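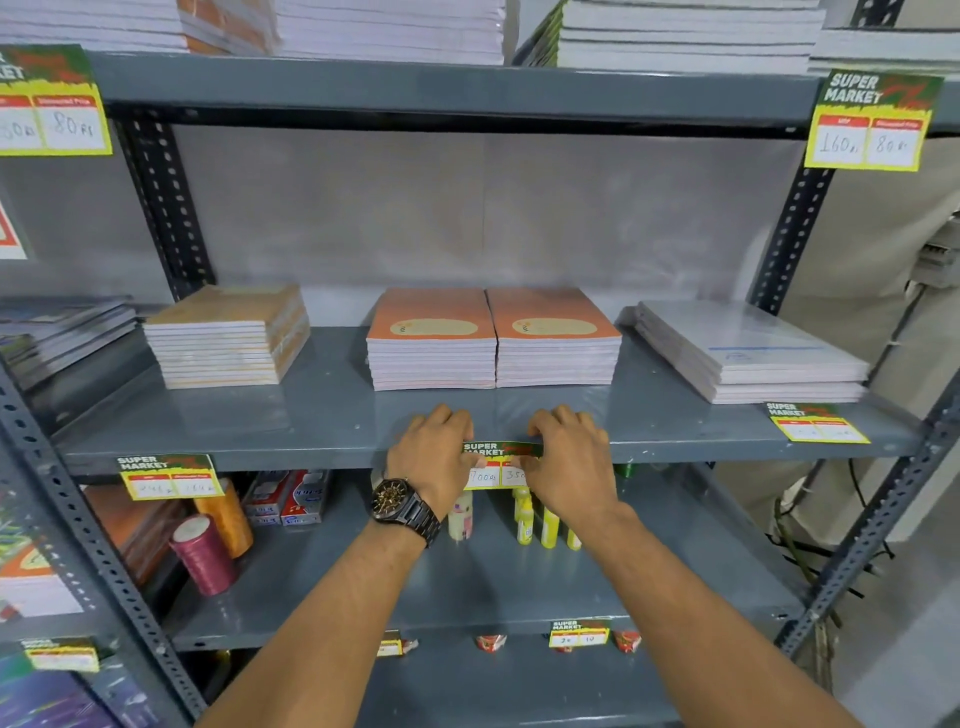

Somebody replied to my last post that price cards on notebook shelves are a waste of time, shoppers just carry the thing to the counter and ask anyway. Fair enough, some of them do! But I've been buying notebooks for far too many years and I will walk right past a stack with no price on it, every time.

So this is my little thread in praise of the stationery aisle, and of straight price cards in particular. Get yourself a coffee, I go on a bit.

The cards I like best have two boxes, the MRP on one side and the discounted price on the other, filled in by hand. 700 crossed with 350 – you do the math before you've even picked anything up. A printed sticker never feels quite so friendly to me, and I couldn't tell you why.

Orange covers with the pale oval for your name are my weakness. I had a whole row of them in school, and I wrote the subject in the oval so carefully and then wrote like a spider on every page inside. I still buy them (my desk drawer in Sondville is a disgrace).

The tan ones I keep for lists. Groceries, birthdays, the boiler man's number, and one whole book that is only about curtains.

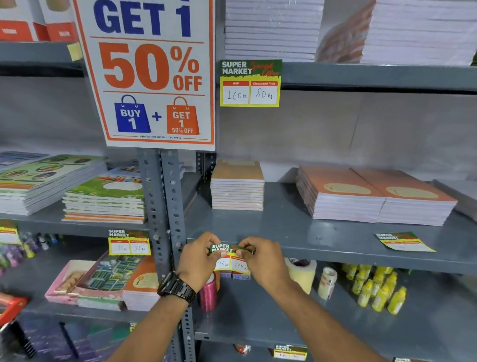 Does "buy 1, get 1 50% off" mean half off both? Only the second one is half price, so if they cost the same you're saving a quarter on the pair.

I worked that out on the back of a receipt once, standing in everybody's way. And please do read the small print on these, the offers are for a limited time and I have missed more than one by dawdling.

Also, thread! I love a shop that puts spools of thread a shelf away from the notebooks. I go in for paper and come home ready to sew on the button that's been sitting in a saucer since March.

My own count, for those who asked last time: 121 notebooks in the house, and I'd say most of them have something written on the first page and then a long silence. Going to fill one properly this winter. The blue one, I think.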